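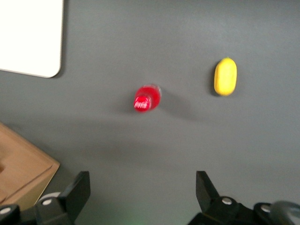

Page last updated: October 23, 2023

Right, I said I'd do a thread about Worncombe's manager and why half the ground wants to carry him home and the other half wants to drive him to the station. Kettle's on. It's a long one.

For anyone who doesn't follow football this far down the pyramid (no shame, my own sister thinks we fold in the summer), Radu Husar came to us in August last year. Before that he'd been coaching under-18s and doing video work for anyone who'd pay his petrol.

His first team talk was about throw-ins. Only throw-ins. Edgardo Villanueva, who was captain then and had been at the club since he had hair, told the club podcast he kept waiting for the bit about the match and it never came.

We lost that one, by the way. 2-0 at Jarkgate. Both goals came from throw-ins. You can imagine the coach home.

But then something happened over the winter that I still can't really explain to people who weren't going every week. We started keeping the ball. Us! A team whose main tactic for a decade had been hitting it at the tall lad and hoping.

The big change was Crisanto Dumlao. He'd been a left winger, quick, a bit lost, always ending up in the corner with his head down. Husar stuck him in the middle of midfield and told him he wasn't allowed to run with it.

Imagine buying a greyhound and making it sit. I was furious. I wrote a whole thread about it, which some of you kindly keep reposting, thanks very much.

I was wrong. Dumlao was our best player by a mile after Christmas. He sees passes I can't see from the stand, and I'm up high with a flask and a clear view.

And the noise changed. The old groan when we passed it back to the keeper sort of died off. People near me were saying "switch it" instead of "get rid". The bloke behind me who has said "get rid" every four minutes of my adult life said "patience". I turned round to check it was the same bloke.

We went seven unbeaten in the spring. Finished just outside the play-offs. There were 1,918 of us in for the last home game, and I had to queue for a pie behind people I'd never seen before. Loved it, hated it.

So why's everyone arguing now?

Well, this season it's gone a bit sour. Results have been up and down, mostly down away from home, and Husar hasn't changed a thing. Same shape, same short goal kicks, same refusal to put a big man on when we're chasing it.

The Jarkgate game at ours was the worst of it. One down, last ten minutes, rain coming in sideways, and we've got a corner. We played it short. Then we played it shorter. It ended up back with our own keeper and I thought the roof was going to come off the home end, and not in a nice way.

Asked about it afterwards he said, "If we cross it there, we are asking for luck. I don't like to ask." Which is either the coolest thing a Worncombe manager has ever said or the most annoying. I've changed my mind about it nearly every day since.

Rosângela Nogueira does the match reports for the supporters' page and she's firmly on his side. Her argument is that we're making more chances than last year and missing them, and you don't sack a manager for somebody else's shinning it wide from close in.

She's got a point. Our new striker arrived with a lovely highlights reel and has so far scored against his own side in a practice match. He works hard! I like him! But he does need to kick it in the goal at some stage.

Remedios Soriano, who I sit with, is on the other side and isn't quiet about it. She says a plan's only a plan if you've got another one in your pocket, otherwise it's a habit. She's been going since the pitch had a slope, so I tend to listen.

She also reckons the players look tired in the head. I think that's the best criticism I've heard. Watch the full-backs after the hour. They look over at the bench before every pass, as if they're waiting to be marked out of ten.

Dumlao's the exception. He still plays like he's in on the joke. But they've started putting a man on him, every team does it now, and when he's shut down we've got nobody else who can turn with the ball.

What I'd like to see is him back out on the left for the last twenty minutes of a game we're losing. Let him run at somebody. He's still quick. It wouldn't mean tearing up the whole thing, it'd just be a little holiday from it.

Someone asked about the board. I don't know any more than you do. The chairman was seen having a very long chat in the car park and that's been turned into about nine different stories already. He might have been asking someone to move their car.

And no, I don't want the last fella back. I know he's been on the radio saying he's available. We were 20th and playing like we'd met at the bus stop. Have some standards.

Where I am with it: keep him till the end of the season at the very least. I'd sooner be cross about a short corner than go back to watching the ball fly over my head for ninety minutes. I've done my time with that.

But Radu, if you're reading (he isn't, he's watching throw-ins), one big lad up front. Once. For me and Remedios. You can go back to normal the week after.

Edit as a few of you have asked: yes, Villanueva is coaching the reserves now and yes, he does do the throw-ins session. Apparently he's stricter about it than Husar ever was.

Second edit: the away coach for the next one still has seats, usual pick-up by the library. Bring your own sandwiches, the place at the services has shut. I'll be near the back, arguing.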